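Gripper budget for the sim-to-bench cell: two-finger or wait?
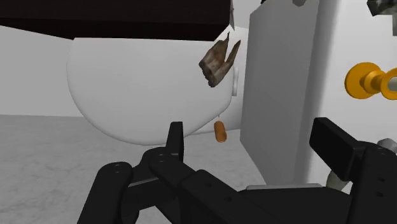
Last edited by moderator: 8 Apr 2020

filton_bench wrote:
Wrist view from our simulated room is at the top. We have been running pick trials in it since March and now have to commit money to real hardware. The arm is already paid for. Remaining budget is 2000 pounds, to cover gripper, mounting plate, cabling and spares.

Options so far:
Nulta two-finger, jointed linkage, used, 598
Jeneck parallel jaw, new, 517 plus 149 for the plate

Prices are before VAT. The simulated gripper is the linkage type, so the Nulta is the closer match. Is there any reason not to buy it?

Daly wrote:
Used linkage grippers wear at the pivots. Ask for the cycle count and a measurement of side play at the pads. If the seller can't give you either, price in a full set of pins and bushes. The Jeneck has one slide and you can check it with a feeler gauge.

Austra Lill wrote:
I would disagree with Daly on the weighting. If the policy was trained with a linkage, the pads move on a different path from a parallel jaw as they close. You would have to redo the trials, and your time isn't free. What is the smallest part you need to lift? That orange capsule shape below the brown thing would worry me more than the crumpled brown thing in front of the big white object.

filton_bench wrote:
Smallest real part is a 9 mm sleeve. The floating clutter is randomised and doesn't correspond to anything we handle.

Daly wrote:
Then the training objects don't tell you much about the purchase. Nor does the view. Your black gripper fills the whole bottom of it, and the base blocks a fair bit of floor. On the bench you will want a second camera, fixed, and there isn't a line for that in your list.

Austra Lill wrote:
Agreed on the camera. Put it in before the spares. I still say match the gripper. Retraining on the other jaw cost us most of a month last time, and we had the model files to hand.

pk_tooling wrote:
Check the flange pattern before either. The Jeneck plate is listed separately but the Nulta needs one too on most arms, and used units are often sold without it. Your 598 against 666 may be closer than it looks.

filton_bench wrote:
Seller confirms no plate. He has the cycle count and will send it with a video of the side play. I can have a plate machined in-house, so I'll cost it as material only.

Daly wrote:
Cost the machining hours as well. Somebody's budget pays for them.

filton_bench wrote:
Fair. Revised list goes in on Monday with the fixed camera added and the Nulta as first choice, subject to the video.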